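The Pouch by the Door

Gunvor Isaksson keeps her small things in clear pouches. She started in November, when the drawer in her hallway stopped closing, and she has bought nothing else for storage. The ones she likes have a fabric edge and a handle, so they can hang from a hook.

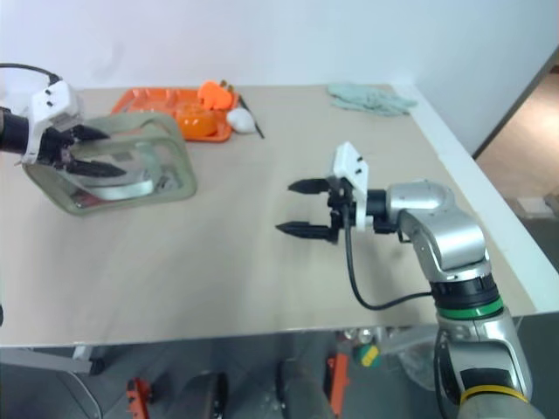

2 min read

A see-through pouch with a looped handle takes the odd items that never get a shelf. Toys are harder. Isaksson gives them a tray with raised dividers and sorts once a week, on a stretch of table near the door. Cloths get folded last.

Her neighbor Dwayne Brannigan tried boxes first. He had around 100 of them and went back to pouches in the spring.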